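## Sliding clips on a wire rod: cleaning and refitting

Ribbed plastic clips that ride on a thin metal rod collect grit in the slots between the fins. Once the slots fill, the clips drag and the rod scratches. Cleaning takes two cloths, a soft toothbrush and a bowl of soapy water.

Support the housing so the underside can be reached without bending the rod. Brush each slot from the rod outward, then wipe the rod along its full length — including the bend at the bracket, where residue builds up.

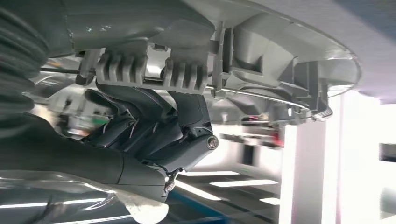

*Underside of the housing, with two gray clips on the rod.*

Rinse with a damp cloth and leave to dry for around four hours. Do not oil the rod; oil holds dust. If a clip still binds, turn it slightly on the rod and brush again. Cracked fins cannot be glued reliably — replace the clip.

Repeat each August.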